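# Duvalau two-arm sorting bench

Last updated 21st January

The Duvalau is a two-arm bench for sorting, traying and packing small goods. It is built by Ulau and sold through Steyn, who also do the installation and the first round of training. Most of the benches out in the field are in returns departments, where small electronics and desk items come back in mixed boxes and somebody has to take each one out, look at it and put it somewhere.

This page covers what the bench does, what it needs from your building, and what changes for the people who work next to it. We get more questions about the last part than the first two, so it takes up most of the page.

## What the bench does

Each arm has its own parallel gripper and can work alone or together with the other. The usual job is simple. Items are set out on the tabletop, the arms pick them up one at a time, and each one goes into a tray or is handed on to the next station. One arm can steady or shift a tray while the other arm brings an item to it.

The bench handles hard, dry items that fit within the gripper opening. Phones in cases, computer mice, adapters, staplers and boxed cartridges are all fine. It doesn't handle loose cables well, and it doesn't handle soft bags at all. If more than a small share of your returns come in soft packaging, talk to Steyn before you order.

New items are taught at the bench. An operator tries out a pick and a place in simulation first, checks that the arms stay clear of each other and of the tray, and then runs it slowly on the real table. When the run looks right, the operator saves it under the item's name. No code is written at any point. A new item takes 20 minutes for somebody who has done it before. Plan on a good deal longer for the first few.

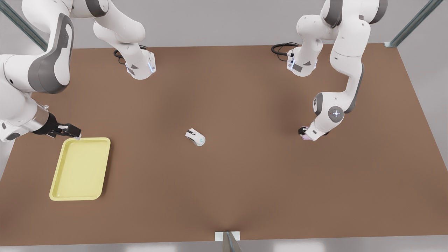 Saranya Shetty wrote to us after her site's first April on the bench and asked that we put her remarks on this page without cleaning them up. The arms are slower than I am, she said, and I want buyers to know that going in. I can clear a box faster than they can on any morning you like. By the afternoon I can't, and they are still going at the same speed. What I would tell another site is to stop comparing the first hour and look at the whole shift. Also, give people the teaching job in turns. We let two people do all of it and the rest of us felt like we were just carrying boxes to it.

We agree with the point about turns, and the training plan has been changed to match. It now covers everyone on the shift.

## What changes for the people on the shift

The bench takes over the reaching, picking and setting down. It doesn't take over the deciding. Somebody still has to say whether a scratched mouse is fit for resale, whether a tray is ready to leave, and what to do with an item that isn't on the order. At most sites the sorters become checkers for part of the day and teach new items for another part.

Some things to expect:

- **More standing still, less lifting.** Checking is lighter work, but it can get dull. Sites that swap people between checking and unpacking every hour or so report fewer complaints than those that leave one person on each.
- **Interruptions.** When the arms can't get a clean grip they stop and ask for help. In the first weeks this happens often. It drops off as the item list fills out.
- **A different kind of tired.** Operators say that watching for stops wears on them more than they expected. The stop signal can be set to a tone, a light or both - let the people at the bench pick.
- **Questions about jobs.** You will get these before the crates arrive. Have an answer ready and give it yourself. Steyn's installers are told not to answer for you.

At Rosolbridge, the returns floor went from sorting by hand at every station to one bench and a checking line. Nobody on that floor was let go, but two jobs that came open afterward weren't filled, and the staff knew it. Iresha Kumarasinghe ran the changeover there. Her advice to us was to say such things out loud in the first meeting, so we are passing it on.

Pay is up to you. We will only note that teaching items is skilled work, and that the sites where it goes well tend to have put it in the job description.

## What you need on site

| Item | Requirement |
|---|---|
| Floor | Level, sealed, able to carry 400 kg |
| Power | Standard wall supply, one dedicated 20 A circuit |
| Network | Wired; needed for updates only |
| Light | Even overhead light, no direct sun on the tabletop |
| Training | Every operator on the shift |

Leave room to walk behind the bench as well as in front. The cable connections are at the back and they have to be checked once a week.

Installation takes 4 days, including the safety check. The last of those is for the operators, and we ask that it be a normal paid shift with no sorting target. Sites that tried to fit it around a full day's returns had to book it again.

## Working near the arms

The arms slow down when a person comes close and stop on contact. This doesn't replace keeping hands off the tabletop while a run is on. Use the pause button before you straighten a tray or take an item back, even if it will only take a second. The pause keeps the arms' place in the run, so no work is lost by pressing it.

Tie back long hair and take off lanyards. Gloves are fine for unpacking but should come off before you use the touch panel, which reads them badly.

## Supplied with the bench

- Two arms with grippers, fitted and tested
- Tabletop and support posts
- Starter set of trays
- Touch panel with stand
- Simulation software for one computer
- Spare gripper finger pads
- Printed operator guide

Extra trays and finger pads are ordered through Steyn. Have the serial number from the bench ready when you call. Other trays can be used if they have a raised lip and sit flat, but each new kind of tray has to be taught in the same way as an item.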